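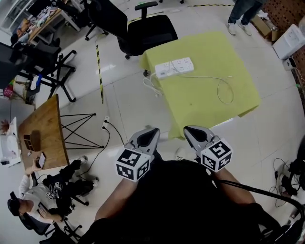

Glue-Ups in a Cold Shop

My shop is a detached garage with the insulating properties of a cracker box, and from November to March everything I glue takes its own sweet time. A few habits keep the joints together and my language printable.

Bring the glue indoors. I lost most of a gallon of Postma yellow to one hard night in Skedomville. It came out like cottage cheese, and I used it anyway, and the drawer it held together is now four boards.

Warm the wood too. Glue at room temperature on a board at 38 degrees is cold glue in a minute or so. I stack parts by the kitchen radiator the night before. Below 50 degrees I don't glue at all, I sweep.

Dry fit with the clamps on. Set every clamp to width and lay them out in the order you'll grab them. If you're one short in the dry run, you will not find it later with glue on both hands.

Wax paper under every joint. Packing tape on the cauls does the same job and lasts longer. My bench still has a strip of maple attached to it from the year I skipped this.

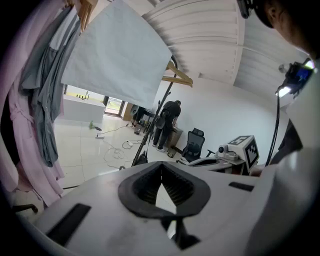 Leave room to get at it from both sides.

Go easy on the pressure. You want a thin line of beads along the seam. If glue is running down the clamp bar, you've either used too much or you're angry at something.

Scrape at the rubbery stage. In July that's half an hour. In January go have lunch, and possibly a nap. An old Dulisach paint scraper with the corners rounded off works better than the fancy Brirar one I was given, which I keep on the wall where visitors can see it.

Leave it overnight. The bottle says less, but the bottle was written somewhere warm. If the panel is wide I give it a full day before it goes near the planer - a joint that lets go in there makes a noise you'll remember.

Write the time on the wood in pencil. "Clamped 9:15" saves a lot of standing around poking at squeeze-out.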